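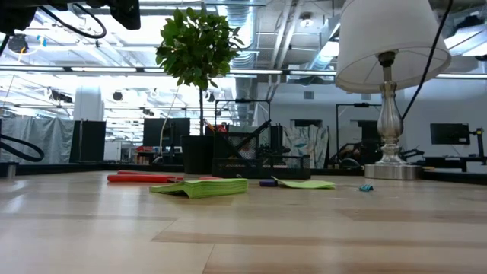 Ticket 241 – Nulholm bench cell, left arm drops out partway through a run
Status: closed, watching
Priority: medium
Cell: Nulholm (two-arm tabletop, Ornton side of the floor)

Opening this one properly now, as it has gone from "huh, weird" to three times in one morning. The left arm on Nulholm stops answering in the middle of a pick. No crash, no noise, it just holds where it is for a second and then the controller throws "joint 4 lost" and the whole cell goes to safe hold. The right arm is perfectly happy the entire time. I clear the fault, home both arms, and away we go again until the next one.

What I know so far: it's always joint 4 or joint 4 plus the gripper, never the gripper by itself. It happens on reaches toward the middle of the table and never when the arm is tucked in at the rail. I was running the desk tidy task (pens, pads, scissors into the organizer) at normal speed when I got all three.

9:40 am
Checked the easy stuff first. Power supply for the left side is sitting at a steady 24 volts with the arm still and doesn't dip when I run the arm out and back by hand commands. Swapped the left and right supplies anyway. Fault stayed on the left. So the supply is fine and I've wasted twenty minutes, but I'd have wondered about it all day otherwise.

10:15 am
Pulled the controller log. There are 600 dropped packets on the left bus over the last run and zero on the right. They come in bunches, too, nothing for minutes and then a whole pile of them inside a second or two. That smells like a connector or a cable to me. Software problems on this cell are usually a lot more even-handed than that (they annoy both arms equally).

Somebody is going to ask, so: yes, I did try the older Fluvcombe build. Same fault on the fourth pick. Went back to the current one.

11:05 am
Parked both arms with the grippers low on either side of the supplies so I could get at the cabling without having to reset the layout. I like to keep the objects where they are while I chase something like this, or I end up with a different reach and the fault hides on me.
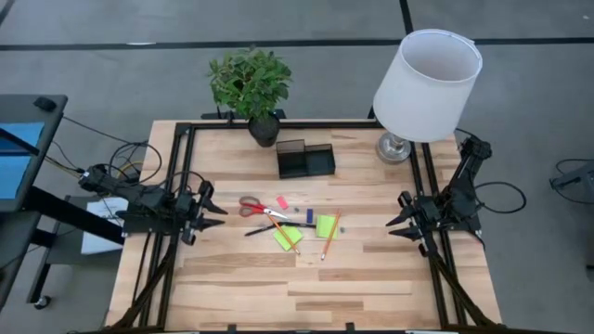 Nulholm from the head camera, both arms on the rails and the tidy task laid out.

The cables on the left side had my attention right away. There's a tangle of them looping out past the edge of the table and over the floor, and I've been meaning to do something about it for ages. I wiggled my way along from the base outward with the bus monitor open. Base connector, nothing. The loop itself, nothing, even when I gave it a good shake. Then I got to the plug going into joint 4 and the drop counter took off like a taxi meter – 261 in the time it took me to say a bad word.

11:30 am
Powered down, took the plug out. The little latch on the housing is cracked on one side, so it clicks in and feels seated but can back out by maybe a millimeter when the cable pulls. And the cable does pull, because the slack is all on the wrong side of the clamp! When the arm reaches in toward the center, the bit between joint 3 and joint 4 goes tight. Tucked at the rail it's relaxed, which fits with never seeing the fault there.

I also checked the same plug on the right arm. Latch is good, plenty of slack, left it alone.

1:10 pm
Fitted a new lead from the spares drawer. That was the last one of the short ones, so I've put in an order for more (see the parts list under Fan, same lead, same connector). Moved the clamp back one hole on the link and fed some slack through before tightening it. Ran the arm by hand to the farthest reach the task uses and then a bit past it, and the cable still has some curve in it at full stretch. Added a wrap of tape by the clamp so the next person can see if it has crept.

While I was in there I put a meter on the old lead. All the wires are good end to end, so it's only the housing that's bad. Bagged it and labeled it. Please don't put it back in the drawer.

1:45 pm
Homed both arms. Left joint 4 came up a hair off from its old zero, so I redid the zero on that joint with the pin and saved it. Gripper open and close checked, no complaints. Checked the camera-to-arm alignment with the usual touch points and it was inside limits, so I didn't redo that.

2:00 pm
Started a soak at normal speed, left arm only, reaching in and out over the middle. 800 cycles is what I'm aiming for. If it gets through that clean I'll put the right arm back in and run the real task again.

4:35 pm
Soak finished. 800 done, zero drops on the left bus, no holds. Ran the tidy task with both arms for the rest of the afternoon and had one failed pick on a pencil, but that's just a missed grasp and has nothing to do with this ticket.

Left to do:
Tidy the left side cable loop and get it up off the floor. Wants a longer sleeve than we have right now.
Check the joint 4 latches on Fan. Same build, same clamp position as far as I remember, so I wouldn't be shocked.
Update the setup sheet with the new clamp hole. It still shows the old one.

Closing this but leaving the bus monitor running through the end of May. If the left drop count goes above zero, reopen this ticket and please paste in the log from that run, plus where the arm was when it stopped.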